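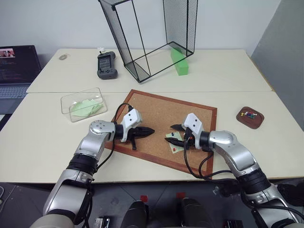 Étape 3 : enregistrer la tâche « épingler un mot sur le tableau »

La cellule Prastari doit être allumée et les deux bras calibrés (voir étape 2). On travaille en téléopération : l'opérateur guide les bras et le logiciel enregistre les positions et les vues des caméras.

Matériel sur la table :
- le tableau de liège, posé à plat, un peu de travers
- le bac transparent à gauche
- le plateau de punaises en bois à droite

Déroulement d'une démonstration :
1. Lancer l'enregistrement depuis le portable.
2. Prendre le papier vert et le poser sur le liège.
3. Garder la pince gauche au-dessus du tableau, prête à maintenir le papier.
4. Saisir une punaise par la tête avec la pince droite.
5. Descendre à la verticale et appuyer. Ouvrir les doigts avant de remonter.
6. Arrêter l'enregistrement, bras immobiles.

Une démonstration ne devrait pas dépasser 400 images clés. Au-delà, le geste est trop hésitant et il vaut mieux recommencer.
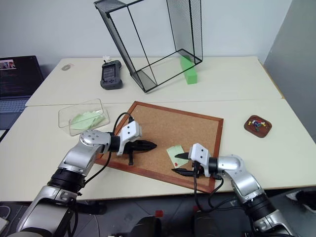

Entre deux essais, tourner légèrement le tableau et déplacer le papier de quelques centimètres. Si tout reste à la même place, le modèle apprend des coordonnées et rate dès qu'on bouge le liège. À Urnomville, nous changeons la disposition tous les 7 essais.

Une punaise tombée à côté n'oblige pas à jeter l'essai : la reprendre et continuer, ces corrections servent à l'apprentissage. Supprimer par contre les essais où les deux pinces se touchent.

Les fichiers sont rangés dans le dossier Zondora, un par démonstration. L'étape 4 traite du tri.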